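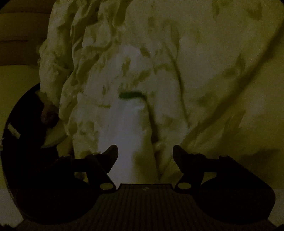 Ticket: lote de ropa de cama, demos rechazadas por exposición
Proyecto: Horkum / recogida con pinza de mano
Abierto por: Irén Győri
Estado: en curso

Irén, martes, 9:40
¡Buenas! Abro esto porque el validador me ha tirado 100 demos de las 300 del lote de telas y no entiendo el criterio. El mensaje es siempre el mismo, "trayectoria no fiable", sin más. Al principio pensé que era la calibración de la apertura (ya nos pasó en octubre con las toallas), así que volví a pasar la rutina de abrir y cerrar 4 veces en cada pinza y todo sale clavado. O sea que por ahí no es.

Irén, 10:25
Vale, he estado repasando rechazadas una por una con un café enorme. Casi todas son de las sesiones con poca luz. Mi teoría: con tanta tela blanca y tan poca luz, el seguimiento no encuentra puntos donde agarrarse y la pose se le va de paseo. En cambio, cuando hay algo con dibujo o con otro color encima de la cama, aguanta bastante mejor. Dejo una de las que sí me gustan para que veáis la diferencia.
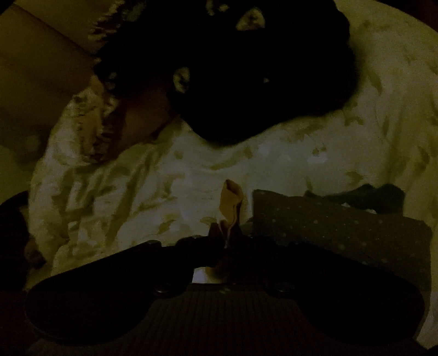 Pieza doblada naranja entre las puntas de la pinza, sobre tela clara con hojitas.

Kálmán, 11:10
Tiene sentido. ¿Puedes mirar si la exposición estaba en automático? En Lornent nos daba tirones por eso. Y no borres nada todavía, porfa.

Irén, 11:50
Pues sí, en automático — y en las dos pinzas, qué bien. No he borrado nada, tranquilo. He separado las rechazadas en una carpeta aparte y les he puesto la etiqueta "luz" para poder recuperarlas luego.

Os cuento lo que he probado, por orden:
Fijar la exposición en corto: menos borrones, pero todo tan oscuro que el validador se queja igual.
Fijarla en largo: se ve mejor la tela, y en cuanto giro la muñeca un poco rápido, adiós bordes.
Dejarla en automático y moverme más despacio: mejora algo, aunque se me hace eterno y las demos salen con un ritmo rarísimo que no quiero que aprenda el modelo. 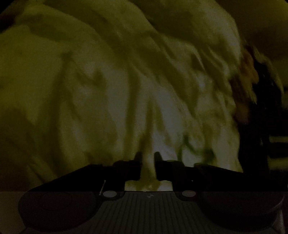

Lo que más rabia me da es perder los agarres de pliegue, que son justo los que nos faltan. De objetos sueltos vamos sobrados, pero de pellizcar una sábana por la arruga buena y juntar la tela tenemos poquísimo, y Ferenc los quiere sí o sí para el siguiente entrenamiento. ¡Y cuestan! A veces entro tres veces en el mismo pliegue hasta que cojo tela suficiente.

Ferenc, 12:30
Los quiero, sí. Si la pose es mala solo al final del gesto, se puede recortar. Pásame 4 de la carpeta "luz" y miro en qué momento se pierde.

Irén, 12:45
Subidas. Te he puesto dos con movimiento rápido y dos lentas, para comparar.

Pendiente por mi parte: repetir una tanda corta con más luz y exposición fija, sin cambiar nada más, y pasarla por el validador antes de seguir con el lote. Kálmán, si encuentras los ajustes que usabais en Lornent, pégalos en este ticket, que en el chat se me pierden. Lo dejo abierto hasta que Ferenc diga algo de los recortes.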